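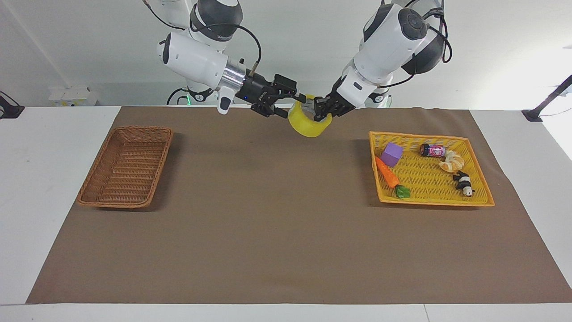

Week 4: Walking down through time at the Ilberg Gorge

Welcome back! Last week we dealt with how rivers cut sideways. Now we go straight down, and the Ilberg Gorge is my favourite place to do it (bring proper boots on Tuesday, the upper path is loose gravel for most of its length).

The rim at Nørgaard Point stands at 3,891 feet and the river below at 2,126 feet. Take one from the other and you have a drop of 1,765 feet, nearly all of it through flat-lying rock. Every step down takes you into something older!

What to look for on the way down

Cap rock. A hard, pale sandstone that makes the cliff at the top. It wears slowly, so it stands up sheer.

Trernora Shale. Soft, grey and crumbly. The path eases off here and the slope is covered in bushes. When the shale washes out, the sandstone above loses its footing and drops off in blocks — some of them as big as a bus.

Lower limestone. Another cliff, full of shells if you get your nose right up to it. Please leave the hammers in your bags, as this stretch is protected.

The steps in the valley wall come from this mix of hard and soft. A gorge cut in one kind of rock would have a much plainer outline, and we'll see one of those in week 6.

How fast does it cut?

Slower than you'd think on a calm day, and far faster in flood. Most of the real work is done in a few wild days each spring, when the river carries boulders along its bed and you can hear them knocking from the path. I love that sound.

Before the trip

Read the Nurik chapter in the course pack and sketch a side view of the gorge with the three layers marked. Rough is fine. Label the rim and river heights, and have a guess at where the springs come out — hint: water sinks through sandstone easily and shale hardly at all.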